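Grewal team teaches a robot to know when it is about to miss

Anyone who has ever swapped the processor in a desktop computer will remember the small held breath just before the chip goes down. It has to sit square and it has to sit flat, and a nudge in the wrong direction can be an expensive one. A group at the Grewal lab in Cesten has spent the better part of a year trying to give a robot something like that held breath, and this April they shared the first results of a method they call Flulness.

The work is done on a slatted metal table, with an opened desktop tower on one side and a gray fixture plate beside it.

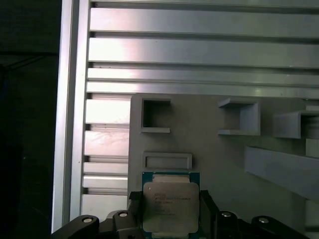
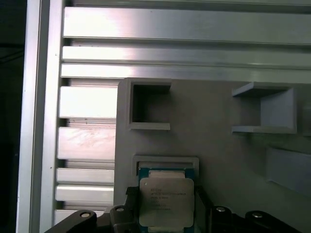
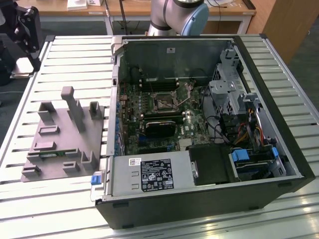 How the method works

Most robots that put one thing into another are taught by example. A person guides the arm through the job many times over, and a computer program learns to copy the motion from what the cameras saw. It works pretty well for stacking cups and folding towels, where being off by the width of a pencil line makes no difference at all. A processor is a good deal less forgiving, and the Grewal group found early on that their copied motions were lovely to watch right up until the last little stretch, when the arm would carry on downward with perfect confidence even though the chip was slightly turned in its grip.

Flulness adds a second, much smaller program that runs alongside the first and has only one question to answer, over and over, while the arm is moving: if we keep going like this, will the part go in? It looks through the camera close to the gripper, which has a near view of the chip and whatever lies just past it, and gives a score. When the score is high the arm goes on. When it drops below a set line, the arm stops, backs up a short way, and comes in again from a slightly different angle.

The nice part (and the part the group is plainly fondest of) is where the second program gets its lessons. In most labs the botched attempts are thrown out, so that the robot learns only from clean work. The Cesten team kept every one of theirs. They recorded 130 guided runs in all, and a person then went back through the recordings and marked the moment in each bad run when, to a human eye, it had started to go wrong. Those marks are what the small program learned from. It took a few long afternoons and a great deal of coffee, but it was still far less trouble than collecting a whole new set of runs.

What they found

For the test the group had the arm try the placement 100 times with the copied motion alone and then 100 times more with Flulness switched on. Without the second program, 44 of the attempts failed. With it, the number of failures came down to 20, and in most of those the arm had stopped and was waiting for help when the time limit ran out, so the chip had not been pushed anywhere it shouldn't go. The team counts a polite stop as a failure in its own tables, which seems a touch hard on the robot, but they would sooner be strict now than have to take something back later.

There is a cost, and it is time. All that stopping and backing up makes the average run roughly a third longer, and on a bad day the arm can get itself into a kind of dither, lifting and lowering and lifting again without ever settling. A limit on the number of retries has helped with this. The group is also trying out a version in which the line for stopping moves a little depending on how far along the arm is, so that it can be easygoing early in the approach and fussy at the end.

Shiny surfaces are the other headache. The metal top of a processor throws back the light, and so do the aluminum rails behind the fixture, and strong glare seemed to make the scores jump around. Early in the winter the team got noticeably different results in the morning and in the late afternoon, and it was a while before someone thought to pull down the blinds. Later recordings were made with the lights in several different positions on purpose, and that has steadied things a good deal, although the write-up is frank that a room with changing daylight is still harder than one without.

Why computers

The choice of task comes from Plasside, a refurbishing shop on the other side of Cesten that takes in retired office machines, tests what is inside them, and sends the good parts back out into the world. Handling processors is slow work there and hard on the wrists, and the shop had been asking for some time whether a robot could take a share of it. The group likes the job for its own reasons as well. There is a clear right and wrong answer at the end of each try, the parts are easy to come by, and nobody has to argue about whether the chip is in.

It should be said that the shop isn't getting its robot this year. The results so far cover one kind of processor and one layout of the table, and a refurbisher sees a different case nearly every time the door opens. Memory modules are next on the list, followed by the little power connectors, which the team expects to be a lot more trouble on account of the cables attached to them.

The recordings and the marks that go with them will be shared with other research groups once the labels have been checked a second time. The lab hopes to have that finished before the summer break, and it would be glad to hear from other groups who have been saving their own bad runs and weren't sure what to do with them.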